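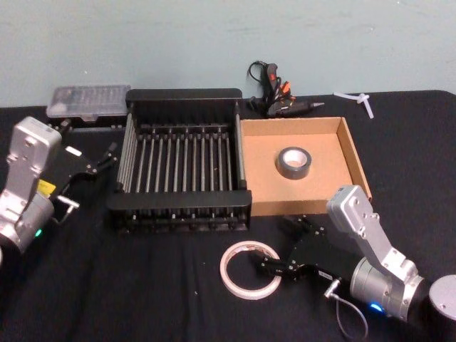
Schwarze Tischplatte matt ölen oder lackieren?

Terkine
Verfasst am 10.11.2025
Hallo zusammen, ich baue gerade meinen Schreibtisch neu auf und komme bei der Oberfläche nicht weiter. Platte ist schwarz, 172 cm lang. Im Baumarkt wollte man mir Klarlack andrehen, mein Schwager schwört auf Hartöl. Ich hab halt Angst, dass man auf Schwarz jeden Fingerabdruck sieht. Was nehmt ihr so?

forton16
Hartöl, ganz klar! Zwei dünne Schichten, dazwischen einen Tag warten und mit feinem Pad drüber. Kratzer kannst du später einfach nachölen, beim Lack schleifst du gleich die ganze Platte ab (hab ich einmal gemacht, nie wieder).

Kirkegaard
Seh ich anders. Öl auf schwarzer Beize färbt dir in den ersten Wochen auf helle Ärmel ab, und Kaffeeränder ziehen trotzdem ein. Ich hab vor 4 Jahren matten PU-Lack gerollt und der sieht heute noch gut aus. Fingerabdrücke hast du auf Schwarz sowieso, egal womit.

forton16
Abfärben tut das nur, wenn man den Überschuss nicht abnimmt. Steht auf jeder Dose.

Kirkegaard
Hab ich abgenommen. Hemd war trotzdem hin.

Kulia
Streitet euch nicht ;-) Ich hab beides im Haus. Der Esstisch ist geölt, da wird ständig gewischt und er braucht jeden Dezember eine neue Schicht. Der Arbeitstisch ist lackiert und mir ist das lieber, weil die Maus besser gleitet. Wichtig ist nur: keinen Glanzlack! Da spiegelt sich jede Lampe drin und du wirst verrückt.
Was für eine Wandfarbe kommt denn dahinter?

Terkine
Ein helles Blaugrau, ist schon dran. Gibt leider schnell Schrammen, wenn man mit der Stuhllehne drankommt.

Kulia
Dann nimm beim nächsten Mal Latexfarbe, die kannst du abwischen. Bei normaler Dispersion machst du die Flecken mit dem Schwamm nur größer.

Terkine
Okay, danke euch! Ich teste jetzt Öl und Lack nebeneinander auf einem Reststück - tendiere aber zu Kirkegaards Variante, meine Hemden sind fast alle weiß. Rolle oder Pinsel?

Kirkegaard
Schaumrolle, die feine. Und vorher gut absaugen.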